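Visit Report: Linen Care and Table Finishing Workrooms, Kallska Training House, Tutlow

Filed 2024-12-26

The Illés Household Services Association visited the Kallska Training House in Tutlow in November. The purpose of the visit was to review how the House teaches the handling and folding of household textiles, and to consider whether parts of its program could be adopted in the Association's own courses. The visit lasted one full day and included a tour of the building, two practical sessions and a closing discussion with teaching staff.

The Training House occupies the upper floors of a former mail sorting office. It enrolled 677 students in the past year, most of them in short courses for people entering hotel, care home or domestic work. Visitors are received in the ground floor hall, where the House displays its course calendar and a collection of older laundry equipment, including a hand-turned mangle that is still demonstrated on request.

The first practical session dealt with towels. The House begins its textile course with these and moves on to sheets and table linen in the second week. Microfiber cloth receives a separate lesson. Students learn to wash it apart from cotton, to leave out fabric softener and to keep it away from high heat. They are then taught to fold it on a bare table, laying one layer flat before the next is brought over, and to raise each fold from the edge so that the layer underneath is not dragged out of line. 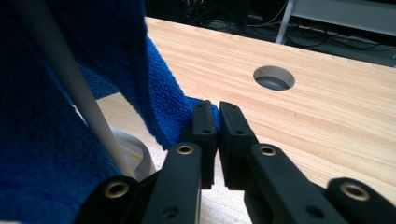 Each lesson is planned to last 45 minutes. The instructor speaks for a short period at the start and the remainder is given to practice. Our delegation found this arrangement well suited to adult learners. It does place a heavy demand on the instructor, who must move between tables throughout, and staff acknowledged that groups in the busy season are larger than they would like.

The House does not use printed folding templates. Students measure against the table edge and, later in the course, against the shelf on which the linen will be stored. One member of our delegation questioned whether this produces consistent results across different workplaces. The staff replied that shelf depths vary so widely among employers that a fixed template would be of limited use. The Association uses templates in its own courses and will discuss the matter at its next curriculum meeting.

After lunch the delegation was shown the linen store. Stock is arranged by type and then by size, with the most recently laundered items placed at the bottom of each stack so that use is evenly shared. Labels are written by hand. A electronic stock record was introduced two years ago under the name Kovow, and the store supervisor described it as helpful for ordering but slow for daily issue. The store holds 2000 items when fully stocked. Worn towels are set aside, cut down and reissued as cleaning cloths.

The second practical session concerned the care of wooden work surfaces. The House treats this as part of textile training, on the grounds that a rough or damp table will damage cloth. Students are shown how to wipe along the grain, how to dry the surface fully before linen is placed on it, and how to check for raised fibers with the back of the hand. Pale wood is preferred for teaching, as stains and lint are more easily noticed on it.

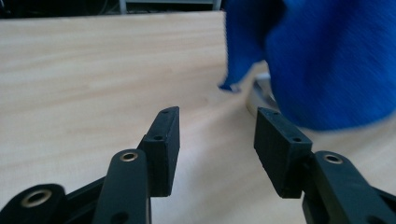 Olga Seixas
Visits and Training Officer, Illés Household Services Association

The discussion that followed covered maintenance schedules. The House sands its tables lightly once a year, during the summer closure, and renews the finish at the same time. Minor marks are left alone until then. Students are asked to report any splinter or lifted edge to the instructor, and the table is withdrawn from use until it has been repaired.

Questions were also raised about assessment. There is no written test in the textile course. Each student completes a set of folds, explains the care of each fabric and leaves the work area ready for the next group. Results are recorded as complete or incomplete, and students may repeat the assessment once without charge. The delegation asked for a copy of the assessment sheet, which the House has agreed to supply.

The delegation recommends that the Association introduce a separate lesson on microfiber in its spring course and add surface care to the first week of instruction. It makes no recommendation at this time on stock records. A return visit by Kallska staff has been proposed, and dates will be circulated to members once they have been agreed with the House.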